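Cleaning and resetting a play kitchen

A play kitchen gets sticky faster than you would expect, especially the worktop and the sink. This is the routine I use at the end of each month. It suits most wooden kitchens with a drop-in plastic sink, including the Duretti one we had before.

You will need:
Washing-up liquid
A large bowl holding at least 2000 ml
Two soft cloths
An old toothbrush
A dry tea towel

1. Clear everything off the worktop. Put plates, cups and bowls in one pile, and pretend food and tins in another.

2. Pour 300 ml of warm water into a jug with a small squirt of washing-up liquid. Keep this for the worktop and doors. Fill the large bowl separately for the dishes.

3. Wash the plastic plates and cups by hand. Fancy rims hold on to crumbs and dried paint, so go round them with the toothbrush. Leave everything upside down on the tea towel.

4. Wipe the pretend food with a damp cloth. Don't soak wooden pieces or anything with a paper label – the label will lift at the corners.

5. Wring the cloth out well and wipe the worktop along the grain. Dry it straight away with the second cloth. Standing water can raise the surface of wood, and the strip next to the sink gets the worst of it.

6. Lift out the sink if yours comes out. If not, wipe it in place and run the toothbrush round the join.

7. Check the screws. Tighten any loose ones by hand with a screwdriver and stop as soon as they feel firm.

8. Put things back when they are dry. I keep crockery and food on the worktop, near the sink, and anything broken goes in the bin at this point.
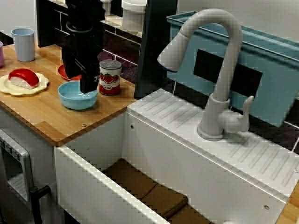

Spare cups can go in a box under the bed. Swap a few over next month, and wash the ones coming out of storage too, as they gather dust even with the lid on.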